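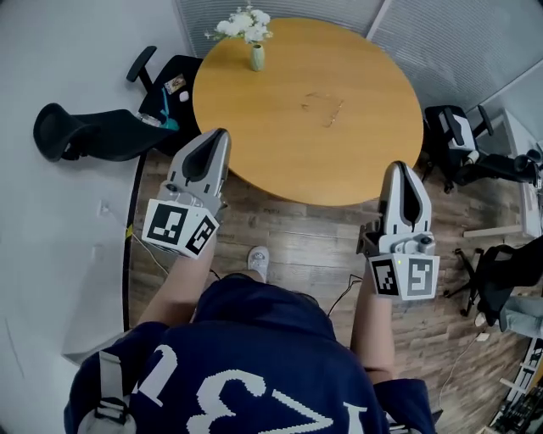
When does the Fullik library move to its new building, and will it close while the books are carried over?

The move starts in the first week of July, and the library will shut for seven days while it happens, with the children's corner opening a little ahead of everything else so that the summer reading sessions can go on as usual.

It has been a long time coming, as anyone who has queued for the single photocopier on a wet afternoon will know, and the news was met with a good deal of cheering when it was read out at the open evening. The old reading room on Ngau Lane has served the town for 57 years, and for most of that time it has been a bit too small, a bit too cold near the windows and very much loved all the same. The new place is the former Pomex showroom at the top of the hill, next to the bakery, and it has two floors, a lift, proper heating and (to great delight) a room where people can talk without being shushed.

Ita Costello, the head librarian, told us she had been dreaming about shelves. "I mean that quite literally," she said. "I wake up and I've put the gardening books next to the crime novels again, and then I lie there thinking, well, would that be so bad?" She has been at the desk long enough to be stamping books for the children of children she used to read to, and she admits she'll be sorry to leave the old counter behind. It is coming with them, as it happens, though it will have to be taken through the side door in two pieces, and a joiner has promised that it will go back together without too much of a scar.

The catalogue is changing as well. From the reopening, loans will be handled by a system called Plereo, which lets readers renew from home and reserve a title from any of the other branches in the county. Existing cards will still work, so there is no need to come in and swap them, and anyone who would sooner have a date stamped on a slip of paper need only ask at the desk. Ms Costello was very firm on that point - the stamps are staying.

Readers are being asked to help in the simplest way possible, by borrowing as much as they can before the doors close. The usual limit has been lifted until the move, and nothing taken out from now on will be due back until the end of July. Large print books and talking books are included. The local history boxes are not, and will be packed by Radwa Abdel Hamid, who looks after the town's maps and parish papers and would like it known that she still wants to see any old photographs of Ngau Lane that people might have in a drawer at home. "Even the blurry ones," she said. "The blurry ones are often where you find the shop that everybody argues about."

She is hoping to hang a selection of them on the stairs of the new building, with names written underneath where anyone can supply them. Photographs can be left at the desk in an envelope, with a telephone number on the back, and will be copied and returned.

There are one or two smaller matters to mention. The book drop on Ngau Lane will be sealed on the last evening, so please don't push anything through it after that, however tempting it may be. The knitting group and the French conversation circle will both meet at the chapel hall during the closure, at their normal times. Parking at the new site is limited to the spaces behind the bakery, but the hill bus stops right outside, and the driver has agreed to wait a moment for anyone struggling with a heavy bag.

Opening hours will stay as they are for now, with a later evening under discussion for the autumn.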